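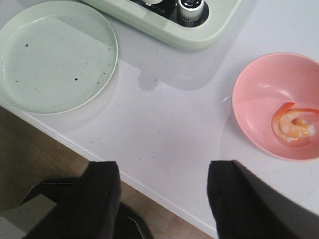
Page last changed: Wednesday, 14:20

The Breakfast Provision
by Ese Olatunji

Under the Household Rules of the Residence at Povora, breakfast was to be prepared by one resident on behalf of all others, in rotation, and was to be served on the green plate. The rule had been drafted when there were 14 residents. There were now 2, and it had not been amended.

Mr Avus held the duty on the morning in question. He entered the kitchen at 6, as required, and inspected the white table. Crumbs were present on the plate. He noted this in the book provided, under the heading Condition of Equipment, and after some thought added the word "dark". The column asked for a colour.

The book had been kept without a gap for 20 years. Its earlier pages recorded porridge, complaints about porridge, and a lengthy exchange concerning a spoon. The later pages were shorter. Miss Kenus wrote her entries in pencil, on the grounds that matters might yet be revised. Mr Avus wrote his in ink.

The machine had been approved for use in the spring. It made toast on one side and fried on the other, and the Residence had accepted it in place of the old stove, which was withdrawn. A notice regarding its operation had been fixed to the pantry door. Residents were to open the lid fully, place the bread upon the lower plate, and refrain from conversation until both slices were in position.

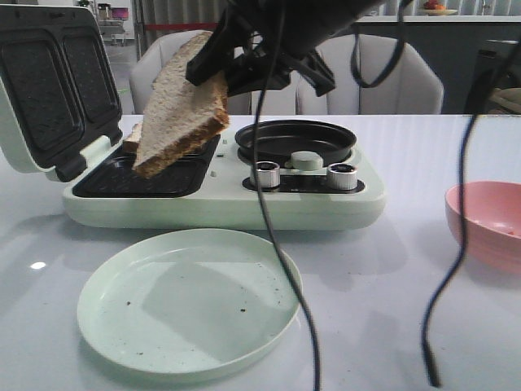
Mr Avus observed the notice in full, although there was no one in the kitchen for him to converse with. It was wholemeal bread, as it had been since the vote. Miss Kenus had voted for white. Her objection was entered in the minutes, where it could still be read, and she had eaten the wholemeal every morning afterwards without remark.

She came down at a quarter past and took the chair by the window.

"I wish to raise an item," she said.

"Items are raised on the first of the month."

"I wish to raise it at breakfast."

Mr Avus consulted the rules, a copy of which hung beside the window. They made no mention of items raised at breakfast, and in the absence of a provision he was obliged to permit it. He stood with his hand on the back of the other chair.

"The item," said Miss Kenus, "is the shrimps."

The pink bowl had been set out the evening before by her own arrangement, and the shrimps put into it that morning. Shrimps were not a breakfast food within the meaning of the rules. They had been served once at Povora, in August, when the residents still filled the long table and somebody's brother had come up from the coast with a crate of them. Mr Avus remembered the crate. He had signed for it.
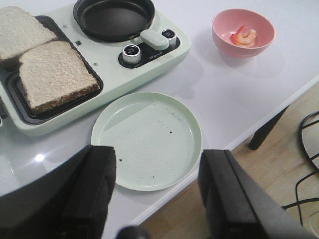 "You will want them entered," he said at last.

"I should like them eaten."

He opened the book and found the day's page. Under Provisions he wrote bread, two slices. He held the pen above the next line for some time, and Miss Kenus looked out at the garden in order that he should not feel hurried.

"There is the question of the plate," he said. "The rules say one plate. They don't say how it is to be shared."

"It was always passed to the left."

"There were more of us then. If I pass it to the left, it goes to you. If you pass it to the left, it comes back to me."

"Then it would seem to be in order," said Miss Kenus.

Mr Avus considered this and could find no fault in it. He put down the ink pen, asked whether he might borrow her pencil, and wrote the word shrimps.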